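August
By Chmielewska

How does a song squeeze through the air to your headphones? It gets turned into numbers! A computer measures the sound thousands of times every second -- far quicker than you can blink -- and writes each measurement down.

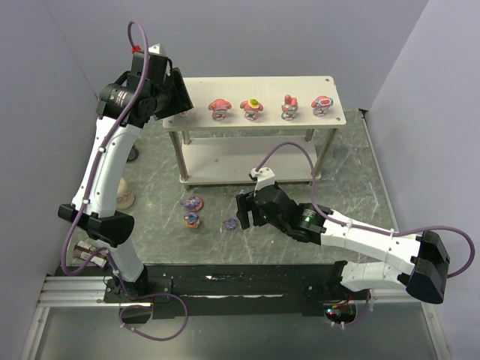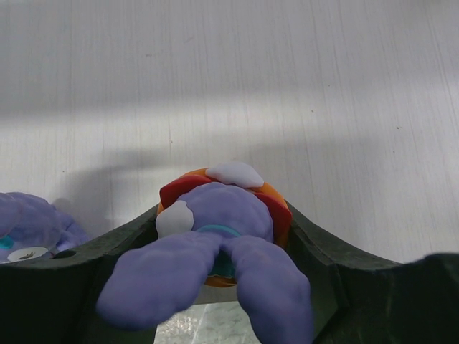 All those numbers would make a huge file, so clever software leaves out the tiny sounds your ears would miss anyway. Then the song travels in little packets, and your player starts on the first ones while the rest are still coming!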